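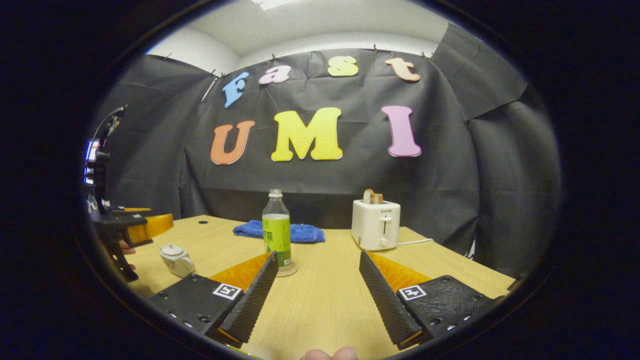
Carolina Quintela asks: "Why can't you just tell the robot to make breakfast?" It is a fair question. You can tell a person to do that, and the person will go and find the bread. A robot arm needs a lot more help. The help comes from software, the set of instructions that runs on its computer.

What the robot needs to know

Think about picking up a bottle. You look at it, you reach out, and you close your hand. You have done it so many times that you don't notice the steps. A robot's software has to handle each one. It has to work out which part of the view is the bottle and which part is the towel behind it. It has to work out how far away the bottle is. Then it has to send numbers to the motors, over and over, until the fingers arrive.

People used to write all these steps by hand. That works well in a factory, where every part arrives in the same place every time. It works badly on a kitchen table. Someone moves the teapot, or a different bottle turns up with a green label instead of a red one, and the old numbers are no use.

Learning by being shown

Another way is to show the computer what to do. A person holds a gripper in each hand. A gripper is a tool with two fingers that open and close, like the end of a robot arm with no arm attached. A camera on the gripper records while the person does a job, such as taking a slice of toast out of a toaster.

One turn at the job is called a demonstration. One is not enough. At Rellis, a small robot lab in Derkcombe, the team records 300 demonstrations of a job before they start training. They move things between turns. The toaster goes a little to the left, or the towel gets crumpled in a new way. If everything always stood in the same spot, the software might learn the spot and never learn to look for the toaster.

Where is the gripper?

The recording shows what the gripper saw. The software also has to know where the gripper was. It does this partly by watching how the view changes. When you walk toward a door, the door seems to get bigger. When you turn your head left, everything slides to the right. The software follows corners, edges and letters on the wall from one picture to the next, and works backward to find out how the camera moved.

A plain wall makes this hard. There is nothing on it to follow. Bright shapes on a dark cloth are much easier.

The fingers have a trick of their own. Each gripper has small black-and-white squares on it, one for each finger. They are called markers, and they are a bit like the square codes you scan with a phone. The software finds the two squares and measures the gap between them. A big gap means the gripper is open. A small gap means it is closed.

The view from this kind of camera is round and bendy, so straight things look curved. The lens is made that way to fit in more of the room. The software has a table of numbers that tells it how much the lens bends each part of the picture, and it uses them when it measures.

Training

Next comes training. The computer looks at one moment from a recording and guesses where the gripper should go next. Then it checks its guess against what the person did. If the guess was wrong, it changes some of its own numbers slightly and tries another moment. At Rellis the program that does this is called Drirkarora, and it runs for 6 hours on one job.

After that the trained software can be tried on an arm. The lab's arm is called Thomas. Thomas looks, makes a short plan, moves a little, and looks again — the plan is thrown away and made fresh eight times a second. If somebody slides the bottle while Thomas is reaching, the next plan aims for the new place.

Try it yourself

You need a friend, a cup and a scarf. Put the scarf over your eyes and let your friend be the software. Your friend may only say "left," "right," "forward," "back," "up," "down," "open" and "close." See how many words it takes to pick up the cup. Then ask your friend to move the cup and try again.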